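About Brarkel

Brarkel sells wooden tabletops. We also sell the legs to go under them, a few oils and waxes, and not much else. The shop opened with 6 tops leaning against a wall and a phone that rang mostly for the previous tenant.

Who we are

Mared Ellis started the business after years of buying for a furniture chain, where she read a lot of product copy and came away believing very little of it. "Heirloom quality" was on a desk that wobbled in the showroom. "Stain resistant" was on nearly everything. She still keeps a folder of these, and new staff are made to read it.

Colm Moriarty runs the workshop. He does the sanding and edge work and has the last say on whether a top leaves the building. Dede Eshun answers the phone and most of the email, so if you've been told that your table doesn't need a third coat, that was probably Dede.

What we think about finishes

We have doubts about most of them. A hard, glossy coat looks great in a catalog and then you get one deep scratch in it and the whole surface has to come off. Oil is easier to patch, but anyone who says it's maintenance free either doesn't use their table or doesn't look at it. We oil our standard tops and we'll tell you to expect to do it again. How often depends on your house, your kids, and how you feel about rings from coffee mugs.

We don't promise that wood stays the color you bought. Pale tops change. Leave a fruit bowl in one spot for a summer and you may find out how much. Lighting plays tricks too: the same top can look gray in the middle and tan toward one side, and people have sent back perfectly good samples over it.
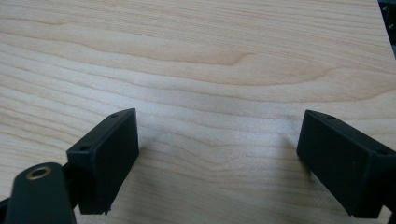
How we sell

Our plainest range is called Asante. It's a flat, light top with no carved edge and no story about a barn. The other is Cimance, a bit thicker, and whether the extra thickness is worth the money is something we argue about in the shop. Mared says no for a desk. Colm says yes for a dining table that people lean on.

Prices start at 600 dollars for a small Asante and go up to 3000 for a long Cimance with legs. There's no permanent sale. If you see a crossed-out price on our site, please tell us, as it's a mistake.

Ask for a sample before you order. Put it where the table will go and look at it in the morning and again with the lamps on. Spill something on it. We'd much prefer you ruin a sample.

Things we won't claim

We won't say a table will bring your family together. We won't call ourselves the greenest shop in town either, having seen how easily that gets printed. Ask where the wood in a particular top came from and we'll tell you what's on our paperwork, including when the paperwork is thin.

Visiting

The showroom is at 1019 Enix Road, with parking behind the building. Bring your measurements, and measure the doorway while you're at it. Dede can tell you by phone which tops are on the floor and which ones are still with Colm.

Page last updated 2/8/23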